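로수스 조작 학습 데이터 구축 과제
중간 진행 보고

수신: 비티에르 과제관리팀 임창호 팀장
작성: 탁주원 (데이터 수집 파트)
작성일: 2022년 2월 9일

1. 요약

이번 보고 기간에 저장한 시연은 모두 3,199건이고, 그중 검수를 통과해 학습 세트에 들어간 것은 1,537건입니다. 절반이 안 됩니다. 지난번 보고서에 "수집 속도가 안정 궤도에 올랐다"고 썼는데, 속도만 올랐다는 뜻으로 읽어 주시면 감사하겠습니다. 탈락분을 전부 버린 것은 아니며, 처리 방침은 3항에 적었습니다.

과제 종류는 계획서대로 12종을 유지합니다. 슬라이더 이동, 토글 스위치 켜고 끄기, 서랍 여닫기, 뚜껑 돌리기 등이고, 목록은 착수 보고서와 같으므로 다시 붙이지 않습니다. 착수 보고서의 목록이 길다는 의견을 이미 한 차례 받았습니다.

2. 수집 현황

수집은 원격 조작 방식으로 진행합니다. 조작자가 리더 암을 움직이면 로봇 팔이 따라가고, 손목 카메라 영상과 관절값, 그리퍼 개폐값이 함께 저장됩니다. 현재 조작자는 6명이며 차나래 연구원이 교육과 배정을 맡고 있습니다.

과제별 편차가 큽니다. 서랍은 목표 수량을 일찍 채웠습니다. 누가 해도 되고, 조작자들도 좋아합니다. 반대로 슬라이더는 배정표에 이름이 올라가면 그날따라 병원 예약이 생기는 과제입니다. 버튼이 작고 홈이 좁아서 손가락 끝이 조금만 빗나가도 버튼 대신 패널을 밀게 됩니다. 패널은 밀리지 않으므로 로봇이 보호 정지에 들어가고, 조작자는 처음부터 다시 합니다. 이 정지 기록만 따로 모아도 꽤 훌륭한 데이터셋이 될 것 같습니다만, 계획서에 없는 성과물이라 참고 있습니다.

토글 스위치는 그 중간쯤입니다. 켜는 동작과 끄는 동작의 비율이 한쪽으로 쏠려 있던 것을 도남길 연구원이 발견했습니다. 조작자 대부분이 켜는 시연을 마친 뒤 손으로 스위치를 되돌려 놓고 다시 켜는 시연을 찍고 있었습니다. 로봇에게 끄는 법은 한참 동안 아무도 가르치지 않은 셈입니다. 지금은 시작 상태를 프로그램이 지정하고, 조작자가 확인 버튼을 눌러야 녹화가 시작됩니다.

3. 검수와 탈락 사유

탈락 사유는 많은 순서로 다음과 같습니다.

가. 시연 중 긴 정지. 조작자가 다음 동작을 생각하는 동안 로봇도 같이 생각하는 것처럼 기록됩니다. 이대로 학습시키면 모델이 망설임부터 배웁니다. 초기 학습본에서 실제로 확인했고, 재현율은 유감스럽게도 매우 높았습니다.

나. 지시문과 동작 불일치. "위쪽 버튼을 3까지"라고 해 놓고 아래쪽 버튼을 옮긴 경우입니다. 동작 자체는 멀쩡한 것이 많아 지시문을 고쳐 다시 살리고 있습니다. 이 작업은 카몰랏 차로엔 연구원이 전담하며, 한국어와 영어 지시문을 함께 손봅니다.

다. 영상과 관절값의 시간 어긋남. 저장 프로그램 문제로, 그롤레티 수집 도구를 새 판으로 올린 뒤에는 나오지 않습니다. 올리기 전까지 두 주를 조작자 탓으로 알고 있었습니다. 해당 조작자들에게는 커피로 사과했으며 이 비용은 과제비에 포함하지 않았습니다.

4. 슬라이더 과제 보완

슬라이더는 접근 단계와 이동 단계를 나누어 수집하는 쪽으로 바꾸었습니다. 접근 단계에서는 두 손가락을 모은 자세로 버튼 근처까지 가는 것만 찍고, 미는 동작은 별도 시연으로 받습니다. 손목 카메라에서는 손가락이 목표물을 가리기 쉬워서, 접근 각도를 일부러 여러 가지로 섞고 있습니다.

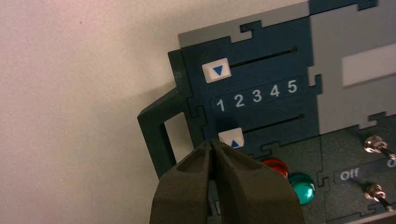

그림 1. 슬라이더 과제의 손목 카메라 화면. 모은 손가락 끝이 아래쪽 버튼 바로 밑에 있고, 버튼 아랫변 일부가 그리퍼에 가려 있다.

위 각도에서는 1부터 5까지의 숫자가 모두 읽히므로 목표 위치를 숫자로 지시하는 시연에 쓸 수 있습니다. 숫자가 가려지는 각도는 따로 표시해 두고, 학습에 섞을 비율은 아르스노 쪽 모델 담당과 협의 중입니다. 저희는 조금만 섞자는 입장이고 그쪽은 많이 섞자는 입장인데, 찍는 쪽과 받는 쪽의 의견 차이로는 평범한 편입니다.

5. 다음 기간 계획과 요청 사항

3월까지 슬라이더와 토글의 부족분을 우선 채웁니다. 서랍은 더 찍지 않습니다. 조작자 사이에 아쉬워하는 분위기가 있으나 이미 충분합니다.

요청드릴 것은 두 가지입니다. 첫째, 그리퍼 손가락 예비품 구매 승인입니다. 견적서는 지난달에 보내 드렸고, 혹시 몰라 이번에도 첨부합니다. 둘째, 실적 기준을 저장 건수에서 검수 통과 건수로 바꾸어 주시기 바랍니다. 보고서의 숫자는 당장 작아 보이겠지만 모델이 읽는 것은 그 숫자입니다. 변경해 주시면 다음 보고서부터 과제별 통과 건수를 표로 제출하겠습니다.

첨부: 예비품 견적서 1부, 과제별 수집 배정표 1부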